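Setting out the fruit and veg table

I wrote this part of the Rotcombe playroom guide after setting the table up wrong more times than I'd like to admit, so do borrow my mistakes. It covers the pretend greengrocer's game: a couple of coloured plates, a handful of play food and a plain table to put them on. Allow 9 minutes the first time. You'll get quicker!

Before you start

Wipe the table with a damp cloth and let it dry. Old scuffs and little dark marks won't come off a white top (I've tried, with everything in the cupboard) and they don't matter a bit for the game. Push the big building blocks off to the side so you've got the whole top to play with.

Laying the plates

1. Put the red plate down first, towards the back and near the middle.

2. Put the dark green plate in front of it and over to the right. Leave a bit of table showing between the plates and the front edge - small elbows need it.

3. Lay the aubergine across the front half of the green plate. It's longer than you'd think, so let the pale tip stick out over the rim on the left.

4. Pop the peach behind the aubergine, towards the right, with its little leaf at the top.

5. Stand the pear up near the back of the red plate, stem pointing up. If it topples, give it a small twist as you set it down and try again.

6. Leave the orange until last. It goes on the red plate in front of the pear, and it's the one that rolls, so lower it right down before letting go.

The green plate is finished and the pear is standing, with just the orange to come: 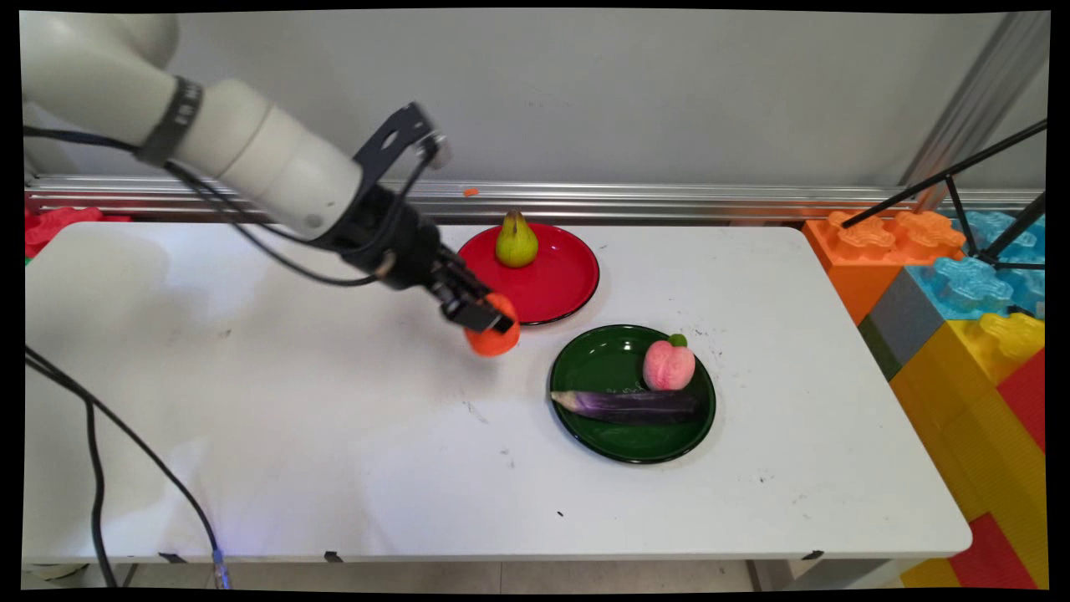 Playing the first round

7. Call out one item and the plate it should move to. I start with "pear to green", as it's an easy one to grab.

8. Swap over after 4 turns, or sooner if somebody's getting fed up.

Note: 2 plates is plenty for beginners. I tried adding a third and we spent the whole game looking for the peach.

Caution: play food looks good enough to bite. Keep it well away from the real fruit bowl, and check each piece for cracks before it goes back in the box.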